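Moving the grasp planner off the old depth thresholds

Saturday, December 21, 2024

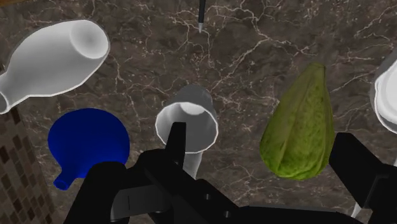

I spent most of November replacing the segmentation step in the grasp planner, and it is finally merged. The old version split objects by depth edges plus a color check. It worked well enough on plain gray tables. Once I turned on random countertop materials in the simulator, the color check started cutting single objects into pieces and inventing new ones out of the stone pattern. Veined marble was the worst of them.

The new step is a small network trained only on rendered wrist views. I call the repo Drulard, and it sits between the renderer and the planner as its own process. It takes one color image and one depth image and returns a mask per object. The planner then samples 200 grasp candidates per mask and drops any that put a finger through a neighboring object.

My test set is 320 cluttered scenes with kitchen items on different surfaces. The old code failed to return a usable plan on 419 objects across the set. I haven't finished the same count for the new code, so I won't quote a number yet. White cups and bowls are clearly better. Funnels are still a problem, mainly the spout, which tends to get its own mask.

The other thing I fixed was the gripper mask. From the wrist view the fingers cover a good part of the lower image, and I had been using a fixed mask drawn by hand. That breaks as soon as the fingers open or close. Now I project the gripper mesh from the joint positions on every step and remove those pixels before the network sees them. It adds 2 milliseconds.

Still on the list:

Objects split in two by a finger come back as separate masks. I need to merge them.

The candidate sampler ignores the inside of open cups, so rim grasps are rare.

The config files are a mess and I keep loading the wrong one.

I'll start with the merging, probably after the holidays.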